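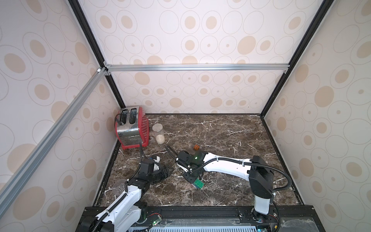

Silent film night at the Gutach: live organ or recorded score?

Forums > Old Movies > Silents and Early Sound > Screenings

We use cookies to keep you logged in and remember your settings. Accept / Manage

reelmouse
So the Gutach is doing a silent weekend in February and they've put up a poll asking if people want the live organ or the recorded orchestra track that comes with the new restoration of Mevari. I voted organ before I'd even finished reading the question! I've seen Mevari twice at home and the score on the disc is lovely, but I can get that on my couch in my socks. The whole point of driving downtown for me is that big wheezy thing coming up out of the floor. Anybody else going? And which way did you vote?

tintype_terry
Recorded. Sorry. I love an organ as much as anyone but the last two times I heard that one it drowned the picture. The storm sequence in Bustos was just one long growl and my wife spent it with her fingers in her ears. The orchestra track for Mevari was put together from the original cue sheets, so you'd be hearing something a lot closer to what people heard in the big city houses.

reelmouse
Big city houses, sure. But this is a small-town theater, and small-town theaters had an organ or a piano, or somebody's aunt on violin. I don't see why the fancy version counts as the "right" one.

Ermira Hodžić
I play for silents (not at the Gutach, I'm three hours north) so take this with salt. The growl in Bustos is probably the player leaning on the pedals to cover for a couple of dead ranks. It's an old instrument and you use what speaks. If they've had work done on it over the winter you may find it a different animal. Somebody should ask.

Also, cue sheets are suggestions. They'd say something like "agitato until man falls down stairs" and you were on your own from there. I have one at home where a previous player crossed out half the titles and wrote "too hard" next to them.

nickelodeon_nan
"too hard" is wonderful, I want that on a mug

tintype_terry
Fair enough on the pedals, I didn't know about the dead ranks. I still think for a restoration this careful you want the music that was made to fit it. Somebody spent ages timing that track to the frame. It feels a bit rude to switch it off.

boxofficebill
How many seats does the Gutach have now? I remember 1164 from the old programs but that was with the balcony open.

reelmouse
Balcony's been shut for years, Bill. For the silents they only sell the front section, 200 tickets, and it fills up. Get yours early if you want the aisle.

boxofficebill
Two hundred! My grandmother used to say they turned people away for the first talkie. She claimed she stood in line all afternoon and then couldn't make out a word of it because the sound was so bad. She went back to silents the next week and was very sore when they quit showing them.

nickelodeon_nan
That's what gets me, how fast it all went. One season the theater has a full-time organist and then a year or two later she's giving lessons out of her front room. I've always wondered what the players thought, sitting there watching the first sound pictures.

Ermira Hodžić
My teacher's teacher was one of them. She hated the talkies with her whole heart and never set foot in a movie theater again. She'd play you the entire chase from Jonon from memory, though, and if you talked over it she'd stop and start again from the top.

tintype_terry
Now Jonon I would see with an organ. It's a comedy, you want somebody in the room who can wait for the laugh. A recording just barrels on through.

reelmouse
Terry!! That's my whole argument! Mevari has laughs too, the business with the goat, the dinner party.

tintype_terry
The goat is five minutes of a very sad movie.

projectionist_pete
Coming at this from the booth end. If they run the restoration file with the sound off, somebody needs to check the speed with the organist first. I did a show where the player had practiced to an old disc that ran slower, and she was still in the wedding when we were well into the funeral. People were very polite about it.

nickelodeon_nan
Oh no. The poor woman.

Radka Janevski
Hi all, a friend sent me the link to this. I help with programming at the Gutach. The organ has had some repairs, and yes, that includes two of the ranks that weren't speaking, so Ermira guessed right. The player will have the same restoration file to rehearse with, at the same speed. The poll is still open and it's very close. One idea going around is the organ for the evening show and the recorded track for the matinee at 2. Would anyone come to both?

boxofficebill
I'd come to both if there's a break long enough for supper.

reelmouse
Both, 100 percent. Radka, can you say if there'd be a price for the pair?

Radka Janevski
Not settled yet. I'll post when I know. Supper break noted, Bill.

tintype_terry
Matinee for me, and I suppose I'll let my wife decide about the evening. She's asking if earplugs are considered bad manners.

Ermira Hodžić
Not if you sit behind the player.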